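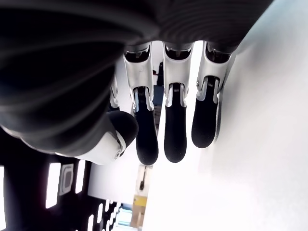 Do you need to buy organizers before you tidy a kitchen drawer?
Most people would do better to empty the drawer first and leave their wallet alone for a week or two.

The Haltwood catalog would like a word with me about that. Its fall edition, which landed on my desk marked November, gives 119 pages to trays, dividers, risers and little bins that fit inside larger bins. The drawers in it hold three wooden spoons and a whisk. I have never opened a drawer like that in a house where people cook.

Nerea Peñalver has been fitting out kitchens in Bemport since before the dividers got fashionable, and she sells them herself, so I expected a pitch. What I got was a shrug. "People measure the drawer," she told me. "They don't measure the ladle."

The ladle is where these systems tend to come apart. So is the potato masher, and the rolling pin that used to sit happily on the diagonal. Put a grid into a drawer and you lose the diagonal. You also lose the thickness of every wall in the grid, a small thing until you try to close it.

The Sturkis set I tried at home has adjustable walls, held in place by springs. They stayed put when I was gentle. When I pulled the drawer the way I pull a drawer at six in the evening, with a pan on the stove, the back wall slid and took the peeler with it. I reset it for a few days and then I stopped.

Tülin Uçar disagrees with me, and she has earned the right. She redid her whole kitchen over a single summer and says she can find the can opener in the dark. She also admits that she threw out half of what she owned before the first tray arrived. I asked which part had helped more. She thought about it for longer than I expected — "Well, the trays look nice."

They do look nice. A full set for a medium kitchen from Haltwood came to 700 dollars when I added it up, delivery not included. For that money I would want the drawer to stay neat after someone else unloads the dishwasher.

My own drawer now has an old baking pan in it for the knives and forks, and everything long goes loose beside it. The masher still catches sometimes. I push it down with one finger and shut the drawer.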